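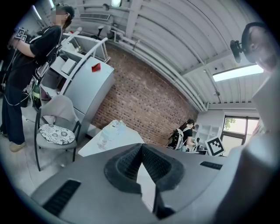
**Figure 3.** A gray chair with thin metal legs and a round floral cushion on the seat.

How long do people keep using a seat cushion after it has gone flat? In our sample the middle answer was 52 months, and plenty of people were still sitting on theirs when I wrote to them.

### 3.2 What people told us about comfort

I went into this part of the study expecting complaints. We mailed the survey to households in Fludton and Wandach in May, and 453 came back filled in well enough to use. I read every one of them myself, mostly at the kitchen table after 8 p.m., and I kept a separate pile for the ones with notes in the margins (a big pile, and my favorite).

The margins are where the word "comfortable" starts to fall apart. On the printed scale people circled a number and moved on. In the margins they wrote about their mother's sewing, or a dog that had claimed the good chair, or how the cushion stops the seat from feeling cold in the morning. One woman in Wandach gave hers the lowest comfort score we allowed and then wrote "would not part with it" and underlined it so hard the pen went through the paper!

Harriet Van Dusen, who coded the written answers with me, wanted to treat these as two separate things: how the body feels and how the person feels about the object. I held out for a single score for longer than I should have. We tried it my way first, and the single score predicted almost nothing about whether a household replaced a cushion in the following year. Splitting it helped a lot. Attachment did most of the work and thickness did very little — even among people who said their backs hurt.

Pattern came up more than I had planned for. We never asked about it. Still, people named flowers, stripes and checks when they explained which cushion was theirs, and in larger households the pattern seemed to work as a kind of place card. Mahmoud's earlier paper on shared kitchens reports something similar for mugs, and I think the comparison holds up, though mugs get broken and cushions mostly just get thinner.

The Custanska pilot is the odd one out. Households there replaced cushions much sooner, and I don't have a good explanation. The forms were shorter, and we asked about "seat pads," a term that may have brought to mind something cheaper. I've left those answers out of Table 8 and come back to them in Section 5, where the wording problem gets more room.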